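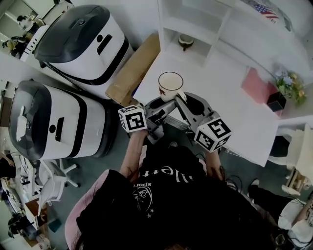
Inventory Basics, Session 4 - How much to order, when to order it
Instructor: Damián Jaramillo
Handout posted 13/08/2019. Room is in the Figueroa building, same as last time. Bring a calculator with a square root key, phones are OK.

Left over from last session

We ended on why anybody holds stock at all. Quick list again for people who had to leave early:

Supply takes time. Customers won't wait as long as the supplier takes.
Demand jumps around. Stock soaks up the jumps.
Fixed cost per order. Driving to the warehouse for one box costs nearly the same as driving for ten.
Guessing on price. Buy now if you think it goes up. (Careful. This is speculation with a shelf.)

Cycle stock = what you hold because you buy in batches. Safety stock = what you hold because you're unsure. Keep these separate in your head and in the spreadsheet. Most of the wrong answers on the first worksheet mixed them up.

The two costs

Ordering cost, call it S. Cost each time you place an order, whatever the size. Somebody's time to write it, receiving, checking the delivery, paying the invoice, flat delivery fee if there is one. Does NOT include the price of the goods.

Holding cost, call it H. Cost of keeping one unit for one year. Money tied up, space, insurance, breakage, theft, stuff going out of style. People always guess this too low. The money part alone is usually not the biggest piece for fragile goods.

These pull against each other. Small orders - lots of ordering cost, little holding. Big orders - the reverse. Somewhere between them is a lowest total.

Running example for today

Dorkex, kitchen supply shop in Fornivstead. One item only, plain coffee cups, bought from Plondari. Numbers:

D = 2,721 cups per year
S = $9 per order
H = $2 per cup per year
Lead time = 2 weeks
Current habit: order 800 cups when the shelf "looks low"

Assume for now that cups go out the door at a steady rate. Not true, we fix it in the second half.

Cost of the current habit

Average cycle stock is half the order size. Stock starts at 800, runs down to zero, next batch lands. Average 400.

Holding: 400 x 2 = $800 per year
Orders per year: 2,721 / 800 = 3.4
Ordering: 3.4 x 9 = $30.61 (keep the decimals until the end, 3.40125 if you want to match me)
Total: $830.61

Look at how lopsided that is. When one cost is that much bigger than the other you are far from the bottom of the curve. Good check to do by eye before any formula.

The formula

Total cost for order size Q:

TC = (D / Q) x S + (Q / 2) x H

Lowest point is where the two parts are equal. Calculus people can take the derivative, everyone else can take my word or plot it. You get:

Q* = square root of (2DS / H)

Economic order quantity, EOQ. It is over a hundred years old and still in every textbook. For Dorkex:

2 x 2,721 x 9 = 48,978
48,978 / 2 = 24,489
Square root = 156.5

So 156 or 157, makes no difference. Orders per year 17.4, so every three weeks. Ordering cost near $157, holding cost near $156. Total $313.

From $830.61 down to $313. On one item. Multiply over a whole shop and it's worth an afternoon.

Units!! D and H must use the same time period. If D is per month and H is per year the answer is garbage and it won't look like garbage. Someone does this every term.

The curve is flat at the bottom

Probably the most useful thing in the session. Try other sizes:

Q = 100: ordering $244.89, holding $100, total $344.89
Q = 157: total $313
Q = 200: ordering $122.45, holding $200, total $322.45
Q = 800: total $830.61

Ordering 200 costs 3 percent more than the best answer. So if Plondari packs in cases of 50, or the delivery van comes every fourth week, round to whatever is convenient and stop worrying. Same goes for bad estimates of S and H. Because of the square root, getting S wrong by double only moves Q by 41 percent.

Being a little too high is cheaper than being too low by the same number of units. Plot it and see - left side of the curve is steeper.

Quantity discounts

Plondari offers a lower price per cup if you take 800 at once. Worth it?

Extra cost of going to 800: 830.61 - 312.98 = $517.63 per year
Spread over 2,721 cups: 19 cents per cup and a tiny bit

So a discount of 10 cents is a no. 15 cents, still no. 20 cents saves $544.20 on purchases, beats the extra cost by $26.57, so on paper it's a yes. I would still say no for twenty-six dollars. You need somewhere to put 800 cups and you are stuck with them if the style changes.

(Strictly, H drops a bit too if the price drops, since part of H is money tied up. Ignore for the worksheet.)

Procedure for the worksheet:
1. EOQ at the normal price.
2. Total cost there, with purchases included.
3. Total cost at the break quantity, with purchases at the discount price.
4. Compare.
If the EOQ is already over the break quantity you get the discount anyway, done.

Break here, ten minutes

When to order

EOQ says how much. Says nothing about when. Reorder point, ROP, is the stock level that triggers an order.

With steady demand: ROP = demand per week x lead time in weeks

2,721 / 52 = 52.3 cups per week
52.3 x 2 = 104.7, call it 105

When stock gets to 105, place the order. Last cup sells as the delivery arrives. In theory.

Stock here means on hand PLUS already on order, minus anything promised to customers. Called inventory position. If you only look at the shelf you will order twice while the first one is on the road. Very common, very annoying, and it's how a lot of back rooms get full.

Now demand is not steady

Say weekly demand has a standard deviation of 12 cups. Over two weeks it is not 24. Variances add, standard deviations don't.

12 x square root of 2 = 17.0

Safety stock = z x 17.0, where z depends on how often you are willing to run out during a lead time.

90 percent: z = 1.28, safety stock 22
95 percent: z = 1.65, safety stock 28
99 percent: z = 2.33, safety stock 40

At 95 percent: ROP = 105 + 28 = 133

Cost of that safety stock is 28 x $2 = $56 a year. You hold it all year, not half of it. No dividing by two. Going to 99 percent costs another $24. For cups, maybe fine. For something expensive you think harder.

What the 95 means: in 95 out of 100 order cycles you don't run out. It does not mean 95 percent of customers get served. That is the fill rate, a different number and normally higher. Suppliers mix these up in sales talk so ask which one they mean.

If the lead time also varies

Longer formula, given on the sheet, you don't need to memorize it. Point to remember: an unreliable supplier often costs more in safety stock than a slow one. Two weeks every time is better than one week sometimes and four weeks sometimes. Ask for delivery dates in writing and keep a log. Even five or six deliveries in a notebook tells you something.

Continuous or periodic review

Continuous: know the stock level at all times, order at ROP. Fixed quantity, gap between orders varies. Needs a decent record system or a two-bin setup.

Two-bin: put the ROP amount in the back bin, sell from the front bin. Front bin empty = order. No computer, no counting. Works great for screws, napkins, cups. Works until somebody takes from the back bin.

Periodic: count every so many weeks, order up to a target. Gap fixed, quantity varies. Handy when many items come from the same supplier, as you can share one delivery fee. Safety stock has to cover the review gap plus the lead time, so it's larger. Students forget the review gap. Don't.

Things the formulas leave out

Seasons. Yearly D spread flat is wrong if half the sales come before the holidays. Use D for the season, recalculate.
Shelf life. If it spoils, cap Q at what you can sell in time.
Minimum orders from the supplier.
Cash. EOQ can say 157 of each of 300 items and the bank account says no.
Records that are wrong. Shrinkage, breakage nobody wrote down, boxes in the wrong place. A perfect ROP on a bad count is still a stockout.

Worksheet 4

a. Redo the Dorkex EOQ with H = $3. By how many dollars does the total change?
b. Same with S = $18 and H back at $2. Compare the new Q to the old one.
c. Lead time goes from two weeks to three. New ROP at 95 percent, same weekly standard deviation. Show the square root step.
d. Plondari offers 12 cents off at 400 cups. Take it or not? Numbers and one sentence.
e. Pick one item from your own job or kitchen. Estimate D, S and H. I care about how you got H more than about the anwser.

Part e is the one I read closely. Half a page max.

Reading: the chapter on ABC classes, skip the section on software. We pick up in September with which items deserve any of this and wich ones you just order by the box.

Formula sheet

Q* = square root of (2DS / H)
TC = (D / Q) x S + (Q / 2) x H
ROP = d x L + z x s x square root of L
Variable lead time: replace s x square root of L with square root of (L x s squared + d squared x sL squared)

d = average demand per period, L = lead time in the same periods, s = std deviation of demand per period, sL = std deviation of lead time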